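Folding a fleece throw so it stays folded on the sofa bed?

Ville Seppälä
Hello all, I hope this is the right section for what is probably a silly thing to ask. We have a sofa bed in the small room, with a quilted cover on it, and I keep one fleece throw there for whoever stays over. I fold it in the evening and by breakfast it has slumped into a heap. I've tried folding it in thirds, I've tried rolling it, and I even bought one of those Leletti storage boxes, but then guests don't think to look inside and they sleep cold, poor things. I would love for it to sit out on the bed and look cared for. Is it the fleece, is it the slippery cover, or is it me? My mother-in-law is coming in June, if that tells you how motivated I am!

Toon Groen
Fleece is like that. Put it in a basket.

Arif Tuhumury
Ville, it isn't you, and please don't give up on leaving it out, because a nice bright throw does so much for a guest room. Fleece has a lot of spring in it and won't take a crease the way a cotton sheet will, so you have to work with soft folds and let the weight do the job.

What I do is shake it out well first and lay it flat on the bed, bigger than you think you need, and smooth it from the middle outward with the side of my hand. Most of the trouble I see (I have three kids who "fold") comes from trapped air and from a twist somewhere in the middle that gets folded in and then pushes its way back out. Fold it in half, smooth again, in half again, smooth again, and then turn the whole thing so the thick rounded fold is the side people see when they walk in. The loose edges go toward the wall. If a corner sticks out a little, leave it, or tuck it under if you're fussier than I am.

And don't stack anything on top to flatten it. I did that with a heavy Isorholm catalog once, all 300 pages, and it only left a dent.

Ours is orange with black flowers, and a big print like that is very forgiving once it's folded:
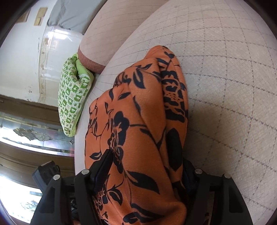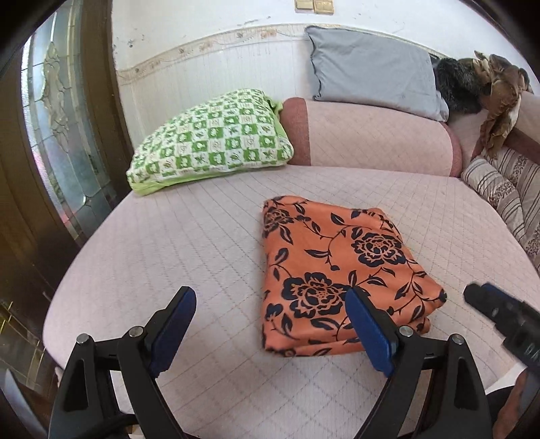

Wim De Bruijn
Agree with Arif about the trapped air, but I'd start with the cover. A thin non-slip mat under the throw (I cut mine from a Trellero drawer liner) stopped ours from creeping toward the edge. You won't see it if you cut it a bit smaller than the folded throw. Also skip the fabric softener next time you wash it, ours got much less slithery after that.

Related topics
Getting pet hair off a quilted bedspread
Sofa bed mattress too thin, what to put on top?
Can you iron fleece on low?
Seol vacuum bags, do they hold?
Where to keep guest bedding in a small apartment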